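Gritbridge Shared Workshop
Equipment Support Log
Ticket 220
Asset: Two-finger gripper, bench build, Brolum controller
Category: Motion / grip force
Status: Closed, with one item carried forward
Opened: 7/27/18

Summary of fault

The gripper releases soft objects during a hold. The fingers close normally, the controller reports a completed grip, and the fingers then open slightly without a command. Rigid test pieces are held without difficulty. The fault was first reported by a member preparing the gripper for the yarn handling project and was reproduced by the equipment desk on the same bench.

Configuration at time of report

Controller: Brolum, firmware as supplied with the kit
Finger drive: single motor, Vass gear reducer, current sensing on the motor supply
Control software: Skilard, workshop configuration, force limit set to 136
Members are reminded that the force limit is a raw controller value and does not correspond to a unit of force.

Entry 1. Initial checks

The mechanical stops were inspected and found secure. The finger mounting screws were checked for tightness and no movement was found. Power was removed and the fingers were moved by hand through their full travel. Resistance was even in both directions.

The supply voltage was measured at the controller terminals during a close command and remained within the range given in the kit documentation. The supply was excluded as a cause.

Entry 2. Reproduction

Five holds were attempted on a rigid block and all were completed. Five holds were attempted on a piece of packing foam. The fingers opened without a command in four of the five. The controller log recorded no error in any case. It recorded "grip complete" followed by "position correct," the second message appearing only on the failed holds.

The requester was asked to supply the saved position values from the original session. These showed a closed position of 3,190 counts on contact, with the count continuing to rise as the material compressed.

Entry 3. Working theory

On contact, Skilard stores the finger position as the hold target. A rigid piece does not yield further, and the stored target remains correct. A soft piece continues to compress after the target has been stored. The controller then treats the additional travel as a position error and backs the fingers off to the stored value. Grip is reduced or lost at that point.

The theory was tested by disabling position correction in the Skilard settings page and repeating the foam holds. All five were completed. Position correction was then enabled again and the fault returned on the second attempt.

Entry 4. Trial on project material

The foam used in Entry 2 has a smooth face and was not considered representative. The trial was therefore moved to the material for which the gripper is intended, a foam core wound with light blue yarn, gripped between the two fingers with the end of the core left exposed below them. Position correction was disabled and the force limit was left unchanged. 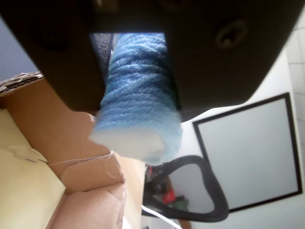
A second member who runs the same controller at home wrote in on the ticket to advise against leaving position correction off permanently. On that member's build the setting had been off for most of April, and the motor became hot enough during long holds to trip its thermal cutout. The member proposed keeping the correction on and delaying the moment at which the hold target is stored, and asked whether the workshop's version of Skilard exposes the delay as a setting.

The equipment desk confirmed that it does. The setting is named "settle time" and is found under Advanced, Hold Behavior. Its default value is zero. The member replied that a value below 50 had made no difference on the home build and recommended starting above it.

Entry 5. Adjustment of settle time

Position correction was enabled. Settle time was increased in steps, with repeated holds on the yarn-wound core at each step. Unwanted opening became less frequent as the value was raised and was not observed at 74 or above. The value of 74 was saved to the workshop configuration.

The force limit was reviewed at the same time. A lower limit was tried with a view to protecting the yarn, but the core slipped when the arm was moved, and the original limit was restored.

Entry 6. Motor temperature

In view of the comment received, the motor case was checked by contact thermometer during extended holds with the new settings. The reading leveled off below the limit printed on the motor label. The thermal cutout did not operate.

Resolution

1. Position correction is to remain enabled.
2. Settle time is set to 74 in the shared Skilard configuration. Members who load a personal configuration must enter the value themselves.
3. The force limit remains at 136.
4. The bench card for the gripper has been amended to show both values.

Item carried forward

The left finger was reported to reach its stop slightly later than the right when closing with no object present. The difference does not affect holding and may be due to play in the Vass reducer. It will be examined when the reducer is next opened for lubrication. A separate ticket will be raised at that time.

Requester confirmation

The requester has confirmed that the fault has not recurred under the revised settings and has agreed to closure.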